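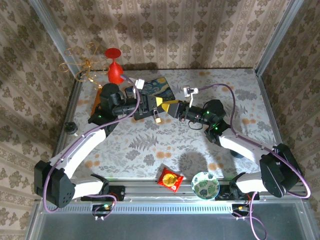
2022-07-18, workshop room, evening

Today was our turn at the table from two o'clock, and we stayed until the building closed. My back is tired but my head is still going, so I write.

The task for the course is the handover. One arm must hold the thing and the other arm must take it, and for a moment both have it. On paper this was one line in our plan from May. In reality it has eaten most of the summer. The black thing with the yellow tip is a difficult shape to share, and today it had the small padlock hanging under it, so the weight does not stay in one place. I wanted to begin with something simple, the red cup for example. The others voted for the difficult one, and I lost.

We call the left arm Ninel and the right arm Penier. I do not remember anymore where the names come from, but they are in all our files now and it is too late to change. Ninel holds well. Penier comes from the right to the yellow end, and with Penier I have my troubles. When I drive it by hand I always close the gripper too early. My teammate says I am afraid of dropping. This is true. I dropped it two times before the break, and the sound of the lock on the table made me jump both times.

After the break I tried to close more slowly and to watch only the tip, without looking at the screen. It went better. We now have 303 recorded handovers since the course began, and the goal is 1000 before we are allowed to train for the Ovongate round. I did the division in my notebook and then I crossed it out.

There was also a small quarrel about the tablecloth. I think the fern leaves and the orange dots are pretty, but one of us says the pattern is too busy and we should ask for a plain one. The teacher answered that a kitchen is also busy. I was glad, although I did not say it. The bowl with the green leaves and the Starry Night card stay too – I like to have them there when the work is boring.

The Yao team has the evening hours this week. They are at almost 3000, so they can choose what they practice. I saw their list on the door and felt jealous for maybe ten minutes. Then I ate my bread in the corridor and wrote down the new gripper speed so I will not forget it again.

For tomorrow: ask if we can have the morning instead. Copy today's files to the second disk. Practice with Penier only, slow, at least one hour. Call home – I promised this on the weekend and did not do it.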